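On the Retention of Household Paper Records

It has been my practice for a number of years to set down in this journal such observations on domestic administration as may be of use to others. The present entry concerns the keeping of household papers, a subject on which I have received more correspondence than on any other, and on which my own position has altered since I last wrote.

The occasion for revisiting the matter was the closure of the storage facility at Ruria, where I had kept eleven years of documents under an arrangement that predated my present residence. Notice was given in October. Clients were required to collect their holdings or authorise their destruction, and I elected to collect. The material came to seven archive cartons, which were placed in the spare room and remained there, unopened, for longer than I would recommend.

Upon examination, the cartons held 361 separate folders. The labelling followed a scheme I had devised in my first year of home ownership and subsequently abandoned without recording its replacement. Electricity accounts appeared under E, under P (for power) and, for one period, under the name of the retailer. The warranty for a clothes dryer disposed of before the move had been retained in duplicate. The building inspection report, which I had twice paid to have reissued, was found in a folder marked Garden.

I therefore adopted the following procedure. Every folder was assigned to one of four categories: permanent, seven years, current year, and disposal. Permanent records comprise certificates, title documents, wills and records of major structural work. The second category is reserved for taxation papers and their supporting receipts. My accountant advised a shorter period, and I acknowledge that advice, but I have kept to the longer one as a matter of personal preference.

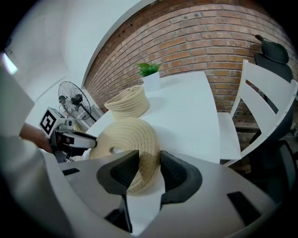
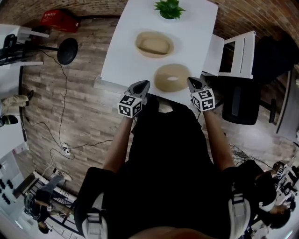 The category that occasioned the greatest difficulty was disposal. A total of 217 folders was assigned to it on the first pass. On the second pass I found myself withdrawing items, among them a quotation for a pergola that was never built and a complete set of rate notices for a flat I had only rented to others. I would counsel readers to conduct one pass only, and to do so in the morning.

Destruction was carried out by Nogueira, a document disposal service which accepts paper by the carton and issues a certificate on completion. Their driver attended on the Wednesday as arranged. I had previously attempted the work with a domestic shredder, which accepted six sheets at a time and required a rest period of half an hour after very little labour. The garage was unusable for the duration and the recycling bin was refused by the council truck on one occasion owing to its weight.

With respect to digitisation, I have been asked whether it would not be simpler to scan everything. I engaged for a period with a subscription service, Plitum, to which I uploaded 1,000 pages before concluding that I had reproduced the original disorder in another format. I have since limited scanning to permanent records and to receipts printed on thermal paper, whose legibility cannot be relied upon. Each file is named by year, then by subject, in that order and without exception.

A long-standing correspondent, Rónán Mac an tSaoi, has written to dispute my exclusion of personal letters from the scheme. He maintains that correspondence belongs with the permanent records and should be indexed by sender. I have considered his view with care. Letters are not consulted for the same purposes as a title deed, and in this household they have always been kept in the hall cupboard. I do not propose to move them.

The retained papers are now housed in a single lateral cabinet of the Ondmont pattern, purchased second-hand and repainted in a neutral colour. The lower drawer does not close fully and must be lifted slightly while being pushed. A replacement runner has been ordered.

Readers who wish to have a copy of the folder index may request it by writing to the usual address. I would ask that enquiries concerning superannuation paperwork be held over, as I intend to treat that subject separately once the current year's statements have been received and filed.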